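Sorting out the pen cup (finally!)

My desk pens had got completely out of hand, so back in January I tipped the lot out and started again. Takes maybe ten minutes and I now do it every few months.

First, empty the cup. All of it, including the fluff and the mystery paper clip at the bottom. If yours is wire mesh like mine, give it a rinse and a good shake over the sink, then let it dry upside down on a tea towel.

Next, put something soft under your work. I use a padded mat with a bit of texture, as markers love to roll off a bare tabletop and under the couch (ask me how I know).

Now test every pen on scrap paper. Faint or scratchy? Bin it. Haris Marwat, who I share the study with, reckons a dry marker can be saved by storing it cap down overnight. I've had that work once in around 80 goes, but try it with a favourite colour.

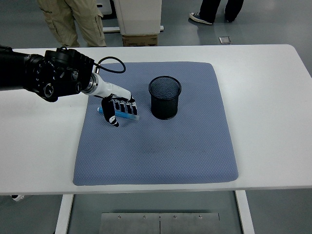 Lids on till they click, then load up the cup one at a time, tall ones at the back. Stop at a dozen or so. Spares go in the drawer, and keep your scissors somewhere else or they'll hog all the room!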